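Notebook, February - folding layout, bedroom bay
R. Bickerstaff

1. Staging
Side table stays against the back wall, folded denim-blue pile on the beige cushion. Drinks should come off that table before we start; the charger cable too. Bed sheet is the beige one, pulled by hand, not ironed.
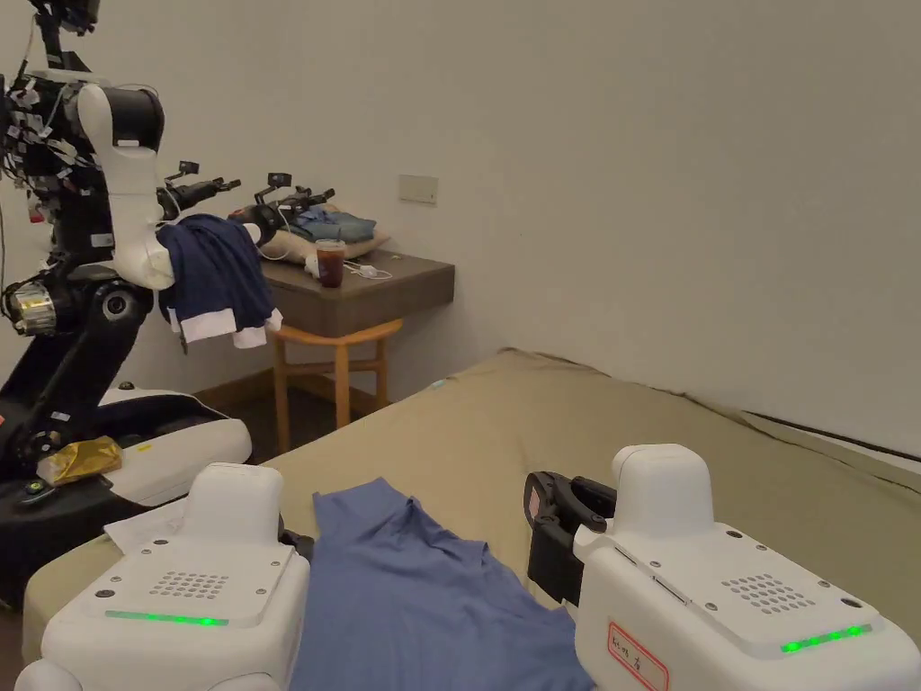
Moved the Jasdale lamp out to the hall. Item log now starts at 186. Briggs wants garments sorted by sleeve length - fine, but not this month.

2. Long sleeves
Lay the garment flat across the bed, body to one side, sleeve out straight. Take the cuff first. A bunched cuff throws off the fold line, so open it up before bringing the sleeve over the body.
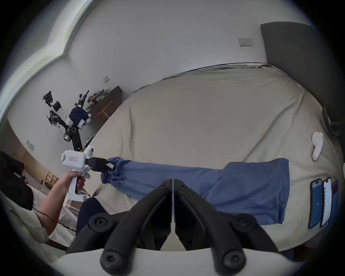
3. To do
Second beige sheet. Ask Urby about storage bins, 17 in. deep.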